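Felo Citation Export: court queue stops partway, no error shown
Status: Resolved
Opened: 27 July 2019
Site: Brovumska Police Department, Traffic Division
Product: Felo e-citation server, Moradi court connector
Priority: High

Problem as reported

Citations written on the patrol handhelds reach the Felo server normally and show as Accepted. The nightly export to the municipal court then runs, reports success, and leaves part of the queue behind. The court clerk's office found the gap when drivers came to the window to pay and their citation numbers were not on file.

The department had held its exports during a move to a new records server. When the export was turned back on, the queue stood at 1,747 citations. The court side received 1,000 of them. The export screen shows a green check mark and the word Complete.

Impaired driving arrests are not affected. Those packets go to the county by a separate route and were confirmed as received.

What the site had already tried

Restarted the export service. No change.
Rebooted the records server. No change.
Ran the export by hand from the admin screen. It finished in a few seconds and reported zero records sent.

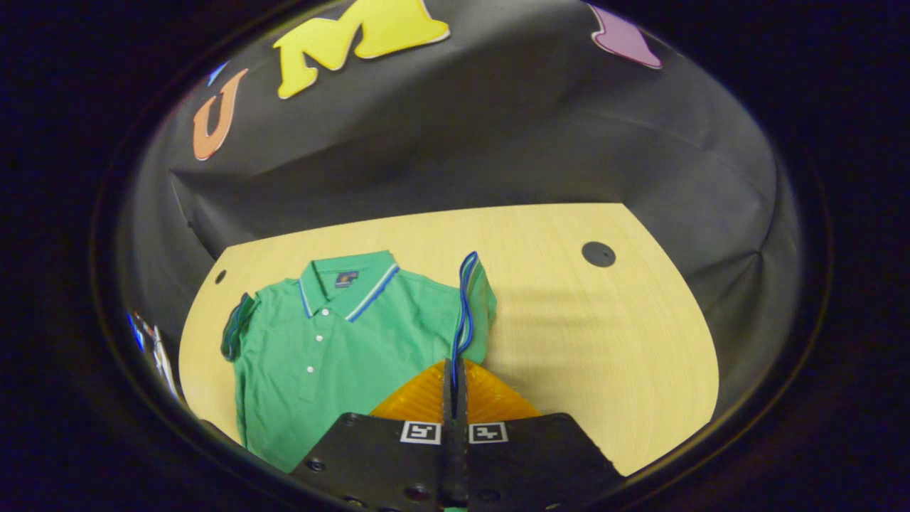
The zero is a display problem and not the same fault. The manual export only looks at citations written after the last run flagged Complete, and the first run had already been flagged that way, so the remaining records were outside its date window. They were still in the database and no citation data was lost.

Please do not use Reset Queue in this condition. It clears the sent flag on everything, including what the court already holds. The site had pressed it once before calling, then stopped the job partway. More on that below.

First response from support

Asked the site for the connector log and the batch settings file. The log has the following near the end of the first run:

batch open
batch write ok
receiver limit reached, closing
batch closed, status 0

Status 0 means the file closed cleanly. Felo reads that as the end of the whole job. The Moradi connector takes a maximum of 1,000 records per file and expects the sender to open a second file for the rest. Under normal load the department never comes near that limit, which is why it had not been seen at this site.

Checked the settings file. The line split_batches was set to no. It is set to yes on a fresh install. The old value was carried over when the configuration was copied from the retired server - the older connector did not support split files and the setting had been turned off on purpose.

Duplicates at the court

The partial Reset Queue job resent 172 citations before it was stopped. The court system rejected all of them as duplicates, and they now sit in its exception list. No driver was entered twice. The clerk's office asked that the exceptions be left alone until the missing records were in, so that only one cleanup had to be done.

On the Felo side those records showed as Failed. They must be marked Sent by hand or they will go out again each night.

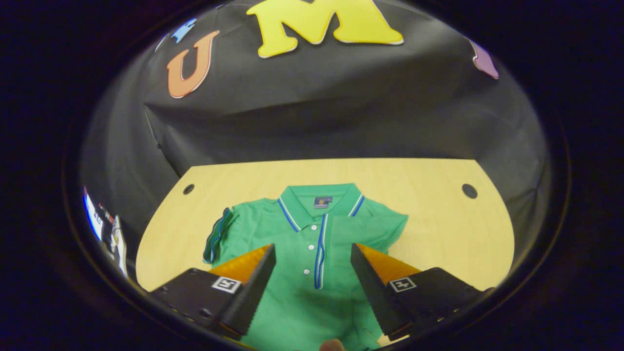 Steps to resolve

1. Stop the export service on the records server. Leave the handheld sync service running so that officers on shift can keep uploading.

2. Back up the settings file and the queue table.

3. Change split_batches from no to yes. Leave max_records at 1,000.

4. In the admin screen, filter the queue by Failed. Compare the list with the court's exception report, then mark the matching records Sent.

5. Start the export service.

6. Run Export by Status, not Export by Date. Choose Accepted, Not Sent.

7. Wait for the court's receipt file. It is picked up every 20 minutes. Do not rerun the export in the meantime, even if the screen still shows Pending.

Result

The run sent the remaining 747 citations in one file. The receipt came back with no rejects. The clerk's office looked up several citation numbers from the missing group and found each one with the right violation code and court date. The exception list was cleared at the court end afterward.

Printers

The site also asked if the Plasonov in-car printers needed any change. They do not. The printed copy is made from the handheld before upload and has no link to the export.

Still open

The green check mark appears even when records are left in the queue. Logged as a defect against the Felo export screen, with a request to show records sent against records waiting. A fix is planned for the August release. Until then, the site will compare the queue total with the court receipt each morning.

Ticket closed with the site's agreement. The display defect is tracked separately.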